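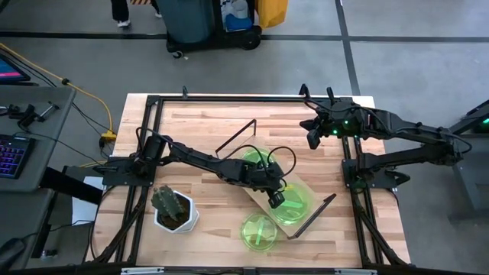 入冬以后我又开始自己烤面包了。其实每年都这样,天一冷就手痒,夏天面团发得太快,厨房又闷,我懒得伺候,酵头就一直扔在冰箱最里面,前天翻出来的时候上面浮着一层灰黑色的水,味道冲得像指甲油。倒掉大半,留一勺底子,喂了三天,居然又活了!今天早上掀盖子,满满一瓶气泡,我高兴得站在冰箱前面多看了两眼才去刷牙。

先交代一下这次的方子,因为上次有人留言问我水量,我回得很含糊(那阵子真的没记)。面粉是 Helmy 的高筋,加一点全麦,一共 900 克,做两个大的。水我先放六成多一点,揉到没有干粉就停手,盖上布去干别的,半小时以后再加盐和酵头。剩下的水看面团的脸色慢慢往里揣。Helmy 这个粉吸水不算厉害,我以前用 Kareck 的时候能多喝不少水,可是 Kareck 涨价涨得太难看了,一袋要 61 块,还不包邮,我就换了。换粉之后头两次都做成了饼,摊在烤盘上像个垫子,家里人很给面子地吃完了,说挺有嚼劲的。嗯。

后来想明白是水的问题,减下来就站住了。所以照着别人的方子做,别太死心眼,粉不一样,手感就不一样。

冬天最麻烦的是温度。我家厨房早上大概 14 度,面团放在台面上一上午跟睡着了似的,动都不动。我试过的办法有这么几个:放烤箱里开着灯,放暖气片旁边的凳子上,还有放一锅热水在旁边用大纸箱罩住。烤箱开灯最省事,但是我有一回忘了里面有面团,直接预热……那个塑料盆的样子我就不形容了,味道散了两天。暖气片旁边的话,朝暖气的那一面会比另一面发得快,隔一会儿要转一下盆,人得在家。纸箱加热水最土,可我现在反而用得最多,水凉了换一锅,里面放个小温度计看着,压在 26 度上下就行。

折叠我一般做四次,每次隔半小时。手上沾水,从盆边捞起来,拉长,叠回去,转一下,再来。第一次很难看,黏糊糊的,扯一下就断,到第三次就开始有点光滑了,第四次能整个提起来,晃一晃像个水袋子。我很喜欢这个过程,说不上来为什么,可能是一天里难得手上占着东西、没法看手机的时候。耳机里放个节目,水龙头边上站着,一下午就过去了。

整形我到现在都做得不好。视频里人家用刮板一推一转,圆滚滚一个球,我一推,面团就贴在台面上不走了,只好撒粉,撒多了又打滑,绷不起来。上个月去 Pledham 逛市集,有个面包摊在现场整形,我在旁边看了好久,买了一条黑麦的都不好意思走。摊主的动作特别小,手腕几乎不动,靠的是小指那一侧往里收。回来我照着学,好了一点点吧,至少接口能捏住了。那条黑麦倒是真好吃,切薄片抹黄油,放到第五天还不干。

然后进冰箱过夜。我没有专门的藤篮,用的是家里的滤盆铺一块棉布,布上搓一层米粉,比搓面粉好脱模,这点我非常确定,试过好几回。有一年买过 Okance 的一个藤篮,边上的藤条翘起来扎手,洗过一次就发霉了,扔了以后一直没再买。滤盆挺好的,就是出来的面包没有那一圈圈好看的纹路,反正我也不卖。

烤是用铸铁锅,连锅带盖子先在烤箱里预热,我开到 240 度,烧够四十分钟。面团从冰箱拿出来直接割口,冷的时候好割,刀片斜着进去,手要快。我总是割得太浅,心疼它似的。盖着盖子烤 32 分钟,再掀开烤到自己喜欢的颜色。我喜欢深一点的,边缘有点焦的那种,家里另一派喜欢浅色软皮的,所以两个面包我一般会一个早点拿出来,一个多留一会儿,大家都没话说。

最难的还是等它凉。刚出炉的时候会噼里啪啦地响,壳在收缩,整个屋子都是那个味道,可是这时候切开里面是黏的,刀上糊一层。我给自己定的规矩是至少等两个小时,目前为止遵守过的次数,呃,不多。今天这两个是下午出的,我忍了四十来分钟就切了一片,果然有点黏,可是撒点盐蘸橄榄油,站在灶台边上吃掉,谁管它黏不黏呢!

气孔嘛,中间有几个大洞,底下那层稍微密实,我猜是发酵还差一口气,下次在纸箱里多待半小时试试。顺便称了一下那个小一点的,切掉一片以后 431 克,比我想的轻,分面团的时候肯定又偏心了。

剩下的酵头我烙了葱油饼,加了很多葱,比面包还先吃完。方子下回写,今天手上全是面,键盘缝里也是,先去洗碗了。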